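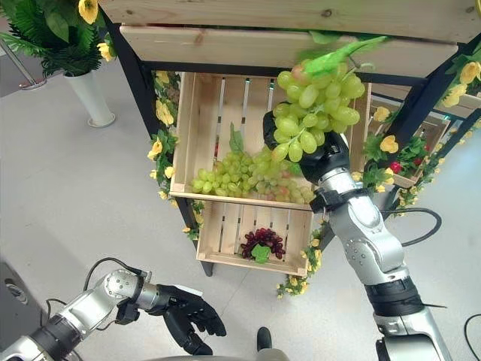 By the Agyeman features desk
Sunday, February 12, 2023

The Long Hang: How Table Grapes Are Kept After Harvest

A table grape does not ripen after it is picked. Pears, bananas and tomatoes continue to convert starch to sugar once they leave the plant, and the trade uses that behavior to schedule them. Grapes have almost no starch to convert. Sugar content on the day of cutting is the highest the berry will reach, and everything done afterward is an attempt to slow the loss of water, firmness and stem color.

The stem is the first part to fail. Berries have a waxy coating, called bloom, that limits evaporation. The stem has much less protection and a large surface for its mass, so it browns and turns brittle while the fruit is still sound. Buyers read a brown stem as an old grape. They are usually right about the age and often wrong about the eating quality.

Before mechanical cooling, growers worked on the stem directly. In the wet-stem method, each bunch was cut with a length of cane attached and the lower end of the cane was set in a small bottle of water. A piece of charcoal in the bottle kept the water from fouling. The bottles stood in racks along the walls of a dark, closed room, tilted so that the bunches hung clear of one another. The stem stayed green, and late varieties cut in October could be served well into the new year.

The grape house at Cendthorpe was built for this purpose. The estate's garden accounts begin in 1772, although the storage room itself is a later addition against the north wall. It has double doors, a sawdust-filled ceiling and no windows. The racks were designed to hold up to 600 bottles. The room has one small vent at floor level and another near the ridge, and the surviving instructions call for both to stay shut except on dry, still days.

Those instructions are mostly about damp. Gray mold, caused by the fungus Botrytis cinerea, is the main storage disease of grapes. It grows slowly even near the freezing point and spreads from berry to berry by contact. One split berry in the center of a tight bunch can spoil the whole of it. Workers at Cendthorpe were told to go through the racks with long-bladed scissors, take out any doubtful berry and leave the bottle in place. They were also told never to touch the fruit, as handling removes the bloom.

Modern practice reaches the same end by different means. The bunch is cut dry, with a short stem, and cooled as soon as possible. Forced air is pulled through vented boxes until the pulp is close to 32 degrees. Grapes can be held slightly below that figure, as the dissolved sugar lowers their freezing point, but the stem freezes before the berry does and sets the practical limit. Relative humidity is kept at 90 to 95 percent.

Mold is controlled with sulfur dioxide. In large cold rooms the gas is applied at intervals. In boxed fruit it is released by a pad placed on top of the bunches inside a perforated liner. Most pads have 2 stages: a fast layer that acts during the first days and a slow layer that reacts with moisture over several weeks. The dose is a compromise. Too little allows the fungus to spread between boxes. Too much bleaches the skin, starting where the berry joins its stem, and leaves a taste.

Stasness, a packing firm that handles late white varieties, stopped using a single pad type for all of its fruit after the 2000 season. Its packers now match the liner to the time in transit. A liner with few holes holds humidity and keeps the stem green, but it also slows cooling and traps condensation if the box warms up. A liner with many holes does the reverse. The firm regards condensation as the more serious fault – free water on the skin is what the fungus needs to get started.

Breaks in the cold chain cause most of it. A pallet left on a warm dock for an hour will sweat, and the moisture will still be there when the fruit is cold again. The pad reacts to the same moisture and releases gas faster than intended. Bleaching and mold can therefore turn up in the same box.

At the store the rules change again. Display fruit is out of its liner, often at room temperature, and the humidity is whatever the building provides. Dodness, a small grocery chain, rotates its bunches from cold storage twice a day and mists nothing. Misting is common with leafy greens and suits them. On grapes it washes at the bloom and wets the places where berries touch.

For the home kitchen the advice is short. Keep grapes unwashed in the coldest part of the refrigerator, in the vented bag they came in. Remove split berries when the bag is opened. Wash only what will be eaten that day, and cut small clusters with scissors – pulling single berries leaves wet brushes on the stem, and these dry out or mold ahead of the rest.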